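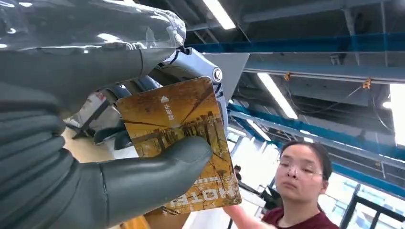 Die Hand mit der Hotelkarte, die Finger teilweise in klarer Folie.

30. Juli 2020 — Von Abhishek Singhal

Wer die Zelle bei Hevberg besucht, sieht zuerst die Folie. Sie liegt in Falten über den dunkelgrauen Fingern und glänzt unter den Leuchtröhren. Ronaldo Navarro, der die Anlage seit Januar betreut, wechselt sie nach jeder Schicht. Die Oberfläche der Finger nimmt Staub an, sagt er, und mit Staub rutscht eine Karte schon bei kleiner Kraft.

Die Aufgabe klingt bescheiden: eine Schlüsselkarte greifen, aufrecht halten, mit dem richtigen Ende voran in den Leser stecken. Auf der Karte zeigt ein kleiner weißer Pfeil dieses Ende an. Für die Hand ist das dünne Stück trotzdem schwierig. Drückt der Daumen zu stark, biegt es sich, drückt er zu schwach, dreht es sich beim Einstecken weg.

Deshalb beginnt jeder Arbeitstag mit dem Einstellen des Daumens. Navarro fährt die Hand in die Grundstellung, prüft das Kabel am Übergang zum Handgelenk und lässt danach 40 Griffe ohne Leser laufen. Schutzbrille ist Pflicht, auch wenn man nur kurz in den Arbeitsraum greift. Zwei Personen müssen anwesend sein, solange der Arm Strom hat.

Nach 4000 Griffen kommt die größere Wartung. Dann werden die Fingerglieder einzeln abgenommen, gereinigt und auf Risse kontrolliert. Die Software Flolus, mit der die Kräfte aufgezeichnet werden, hilft dabei nur begrenzt. »Einen Riss finde ich mit dem Fingernagel schneller als mit der Kurve«, meint Navarro. Zwei Ersatzdaumen liegen im Schrank, beide vom Lieferanten Esteves, und einer davon passt erst nach dem Nachschleifen.

Im Januar hatte man es noch ohne Folie versucht. Die Kollegen von Nusunov rieten zu Handschuhen, aber diese waren an den Gelenken zu steif. Die Folie ist billig und schnell gewechselt, nur am Daumen stört sie. Dort bleibt er vorläufig frei und wird vor jeder Serie mit einem feuchten Tuch abgewischt.

Zuletzt aktualisiert: vor der Sommerpause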